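# The Long Way Round for a Cup of Tea

I have a confession to make, and it's that I have planned entire holidays around places that sell a decent pot of tea. 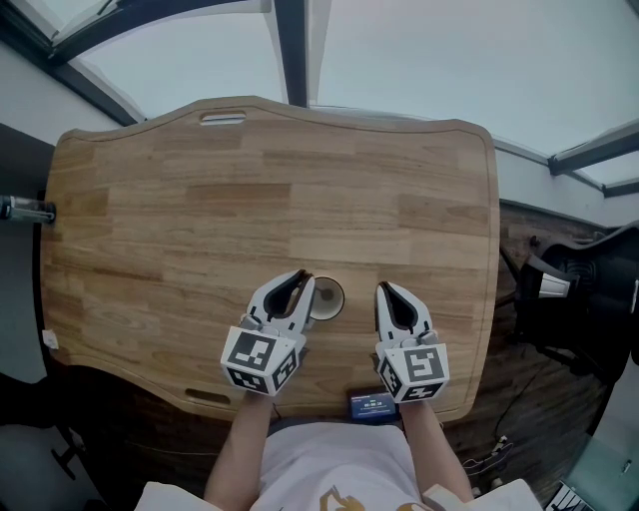
## It started in Ormsby

My gran took me to my first proper tea room when I was seven, in Ormsby, on a day so wet that the bus driver had a towel on his knees. I remember a toasted teacake the size of my face and being allowed to pour (I missed). I don't remember a thing about the church we'd supposedly gone to see, and I suspect Gran didn't either.

That was the start of it. Other people collect castles or football grounds. I collect tea rooms, and I've got a drawer full of notebooks to show for it, all of them sticky. When I dug them out for this piece I found a whole page from one summer devoted to the subject of jam, with underlinings. I was clearly having a difficult year.

What I wanted to find out this autumn was whether the old-fashioned sort is still hanging on. You know the kind I mean: mismatched saucers, a hatch to the kitchen, scones that run out by three. Friends kept telling me they'd all gone, so I packed a bag, got in the car and went to look.

## Pullham, and a row about cream

First stop was Pullham, where Keith Cosgrove has run the place on the corner of the market square for 30 years. He bakes everything himself and starts at five, and by the time I turned up at half past ten he'd already had what he called his lunch.

I asked him how business was and got a long answer about flour. The short version is that everything costs more, the rent especially, and he worked out last winter that he needs to sell 2000 scones a month just to stand still. "I do sell them," he said, "but I've got the shoulders of a man of ninety."

We fell out slightly over cream. I'm a jam-first person and always have been. Keith thinks this is barbaric and told me so in front of a table of walkers, who took his side! I had a second one to prove I wasn't offended. It was a fruit scone, still warm, with a bit of a crunch on top where he brushes it with milk and sugar, and I'd drive back for it tomorrow.

He isn't sure what happens when he stops. His daughter's an optician and likes her weekends. There's been one offer for the building, from somebody who wanted to turn it into flats, and he turned it down before he'd finished reading the letter.

## Up the hill to Drundholm

Drundholm is the sort of village you only reach if you mean to, or if you've missed the turning for somewhere else. I'd been told the tea room there had shut, and so it had, for almost two years. Then Domenica Hofstetter took it on.

She used to be a payroll manager and had never worked in catering. She borrowed 3000 pounds from her brother, bought a second-hand oven that only heats properly on the left, and opened the door. On her first Saturday she ran out of milk before noon and had to knock on doors up the lane. Three of those neighbours now come in every week, and one does the washing up when it's busy and gets paid in lemon drizzle.

Domenica doesn't do things quite the way Keith does. She makes a plum and caraway cake from her mother's side of the family, there's soup, and she opens one evening a week for people who just want to sit somewhere warm with a pack of cards. The tea is still loose leaf and comes in a brown pot with a knitted cosy, though, and that's good enough for me. I stayed for two hours and lost badly at rummy.

## If you fancy going yourself

Get there early, for a start. Half the places I love are shut on Mondays, and a fair few shut altogether for a fortnight after Christmas, so ring first. Take cash. Ask what was baked that morning and have that, even if you had your heart set on something else.

Keith is doing mince pies all through December, with an orange pastry he won't give me the recipe for. Domenica will be open as usual until the snow gets in, and then it depends on the hill. I've already booked my next free weekend, and Gran's coming with me. She's asked if there's a church.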